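Campaign diary, November, 11:40 p.m.

My feet are gone and my voice is going, and I'd do the whole day again tomorrow! We were in Vultonness by eight, and the square was already filling up before Bogdan Tănase had the speakers plugged in. Vultonness has never been our side of the river. Last time we took 300 votes in the whole ward and people still talk about it as if we'd robbed them. So when Oldřich Danko climbed up and said he hadn't come to pick a quarrel with anyone, that he'd be mayor for the people who vote against him too, I held my breath a bit. And they clapped! Not everybody (two men by the bakery whistled right through the bus fares part), but it was real clapping.

Then the long drive to Jurčo, where the other side had held their rally the night before and left posters on every pole. Oldřich told us to leave them alone, so we did. He answered questions for an hour, nearly all on the water bills and the closed clinic, and an old lady made him repeat his answer on the clinic because she wanted to write it down. I loved her.

We handed out 200 leaflets and ran out, my fault, I left a box in Clekis. The petition is at 2,725 names now, and Bogdan keeps reading the number out loud in the van.

Home at ten. Soup, shoes off, too wound up to sleep. I still have to fix the seating for the debate and call the printer at 12 tomorrow.

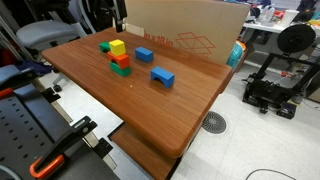 Next morning, 6:15 a.m.

Voice completely gone. Tea with honey, then Clekis for the box.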